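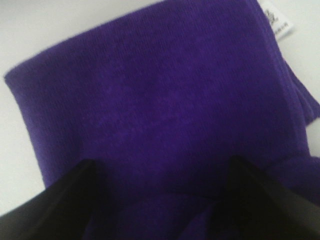
Fold it or roll it, a student in the Flelton evening class wrote on her feedback card, just tell us which one and stop changing your mind every January. Fair complaint. So, this chapter picks. Folding, mostly. Rolling only for travel.

Chapter 7. Small Knits

Socks, liners, thin gloves, anything fine and stretchy. Students skip these and go straight to shirts. Don't. Small knits show bad habits fast, and a household drawer in Toledo or Murinthorpe can hold 35 pieces before anybody notices it won't close.

What you need: a flat, pale surface. Good light from one side. Deep colors, purple, navy, black, all look the same in a dim laundry room, and thats how odd pairs happen. Hands clean and dry.

Terms first. Rib: the raised columns, usually at the cuff, where the stretch lives. Face: the outside of the knit. Hem: any turned edge, sewn or just folded. Label: the sewn-in tag, if there is one. Read it before washing, not after. Small ones hide in the bunched part, so open the cuff and look.

Basic fold. Lay flat, smooth toward the opening. Fold once across, fold again if its long. Leave the rib alone. Turning one cuff down over the pair keeps them together but pulls the rib out of shape, and the Nokora drawer method, section 7.3, avoids it completely.

Practice set: 14 pieces, mixed colors, fine knits only. Do them all, unfold, do them again. Then go on to 7.1, Sorting by Weight.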